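Speaker notes: cleaning shiny dark panels
Tags: Home care, Talks

Start with the cloth. Ask who uses paper towel at home. Pleteda surveyed 1,301 households and 82 said they'd scratched a glossy panel with it.

Slide 2. Dust first, dry cloth, no spray. Then a damp cloth, straight strokes, same direction as the panel runs.

Slide 3. Check your work from the side. Dark grey metal shows every light in the room, so move your head until the reflections shift.
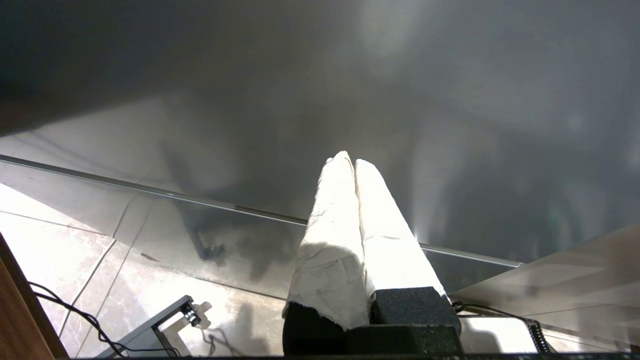

Leave the vinegar question for the end. Handouts are by the door.

Recent talks
Stastwood: oiling benchtops
Vass: getting colour back into old grout

We use cookies. Accept or manage settings.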